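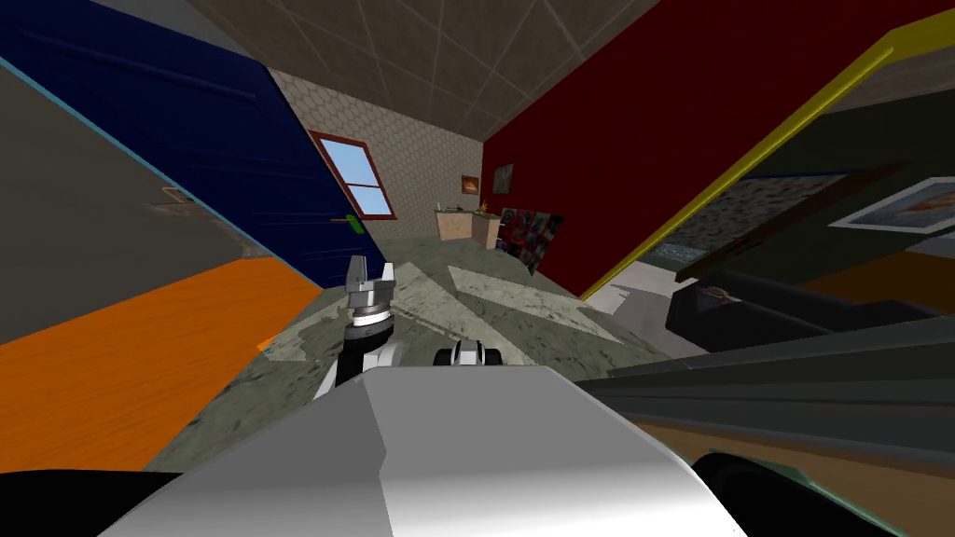 Hard Water in the Kettle and Faucet

Scale comes off with a weak acid and enough time. Scrubbing mostly scratches the surface underneath.

Kettle. Mix 200 ml white vinegar with the same amount of water. Bring to a boil, switch off, leave for 13 minutes, pour out. Rinse 2 times and boil one kettle of plain water before making tea. Heavy scale needs a second round.

Faucet aerator. Unscrew by hand, or with pliers over a cloth. Note the order of the screens. Soak in vinegar overnight, brush, refit.

Do not use vinegar on marble or limestone. Never mix it with bleach.

Citric acid works as well and smells less. Store it dry, in a labeled jar.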